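Five-finger hand or plain gripper for cart work?

udmont_konrad
Two weeks into trying the Vevis hands on our humanoid, for fetching stuff out of a rolling cart. Before that we ran Lengyel two-finger grippers on the same arms. I want to like the hands – I really do! – but the wiring alone is driving me nuts.
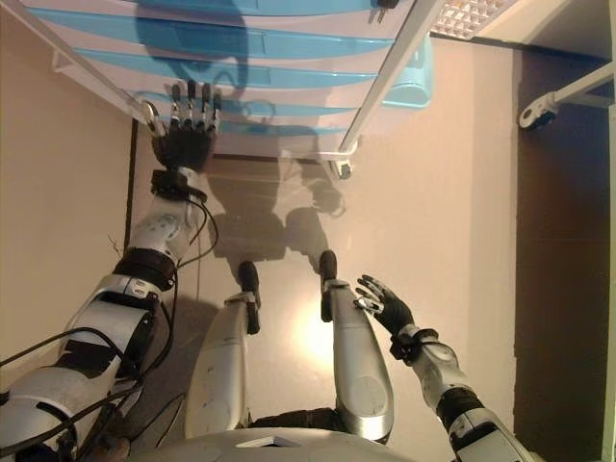 mkun
Cables were my problem too. I'd zip the slack above the elbow and leave 18 cm at the wrist, no more.

udmont_konrad
Will try that. The other headache is the wrist cameras. With both hands working close together, the left one mostly sees the other arm.
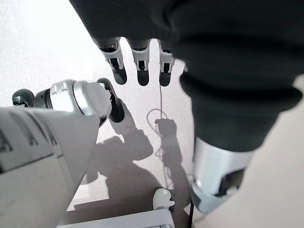 I tilted the mount and got a bit more floor, but then the finger is in the way whenever it curls. Might go down to 24 frames a second and add a second view.

sekar_p
Disagree on the second view. Just trust the head camera and save the bandwidth.

udmont_konrad
The head view is fine until a hand covers whatever I'm after. And shadows are a pain at either height, my segmentation keeps grabbing them.
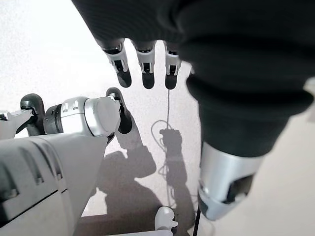
So I'm keeping the wrist cameras, sorry Sekar. Out of 106 picks the hands dropped up to 24, mostly little cartons. The Lengyels did better on cartons and were hopeless with jars.

bela_j
Then run one of each? Gripper left, hand right. Bukum controller takes both.

udmont_konrad
Tempting. Next up is the drawer and the jar on top.
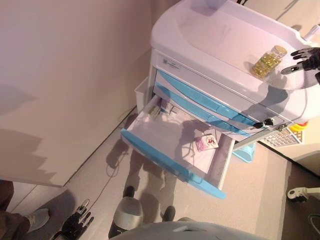
Re: controller settings

mkun
Which firmware are you on? 697 fixed the finger lag for me.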